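Home Datasets Docs Tools Community Sign in
Search datasets Search Sort by Newest

# Dralasine Letters: transcribed household correspondence

Data card, version 2
Last edited 31/01/2026
Contact: Kamil Brabec

## Summary

The Dralasine Letters are plain-text transcriptions of family and business letters written by people who lived in the Dralasine valley or had moved away from it. There are 2,680 letters in this release. Most are short. The longest is an account of a boundary dispute that runs to several thousand words and refers to a map we do not have.

The letters came from two family collections, Gruner and Ngui, and from the office papers of the Veka sawmill. The mill letters are mostly orders, late payments and complaints about cart hire. The family letters cover illness, weather, school, land and money.

## Files

- `letters/` holds one UTF-8 text file per letter
- `index.csv` has one row per letter
- `names.csv` lists spelling variants of personal names
- `places.csv` lists spelling variants of place names
- `CHANGES.txt`

File names start with G, N or V for the collection, followed by the item number on the original folder. Gaps in the numbering are real. Some folders were empty when they reached us, and others held only receipts, which are outside the scope of this set.

## Columns in index.csv

`id`: file name without the extension
`collection`: gruner, ngui or veka
`date_written`: as it appears on the letter, not normalized
`date_sort`: our best reading, year first, blank if unknown
`sender`, `recipient`: as signed or addressed
`place`: where the letter was written, if given
`pages`: sides of paper with writing on them
`checked`: y if a second reader compared the text with the page

## Transcription rules

Original spelling is kept. Line breaks are not kept, but paragraph breaks are. Crossed-out words are left out unless the sentence makes no sense without them, in which case they stand in square brackets. A word we could not read is marked `[?]`, and a doubtful reading has the question mark straight after it, as in `harness[?]`.

Abbreviations are not expanded. The mill clerk used "do." for ditto and also, in some years, for "dozen." We left both alone.

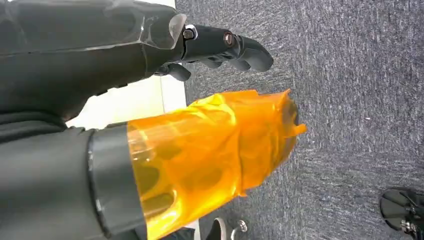 Can the dates be used for sorting letters within a month?

Use `date_sort` for the Gruner and Ngui letters, where the day is nearly always given. The Veka letters often carry only the month, and those rows have 00 in place of the day, so they sort ahead of the dated ones. December is the worst month for this, as the clerk wrote his year-end reminders in a batch and dated very few of them.

## Known problems

A second reader has checked 800 letters. The rest have been read once. Error rates are higher in the Ngui collection, where two writers shared a household and had similar hands. Letters signed only "M." in that collection have been left without a sender.

There are 50 letters with pages missing. They are included, and the text ends with `[incomplete]`.

Some Gruner letters survive only as later typed copies. The typist corrected spelling and may have dropped passages. These have `copy` in the file name and should be left out of any work on spelling.

## Not included

Page scans are not part of this release. Envelopes were not transcribed, even where they carry notes.

## License and citation

The transcriptions may be reused with credit. Please cite as: Brabec, K. (ed.), Dralasine Letters, version 2.

Corrections are welcome. Send the letter id, the text as it stands and the reading you propose. Accepted corrections are listed in `CHANGES.txt` under the name of the person who sent them.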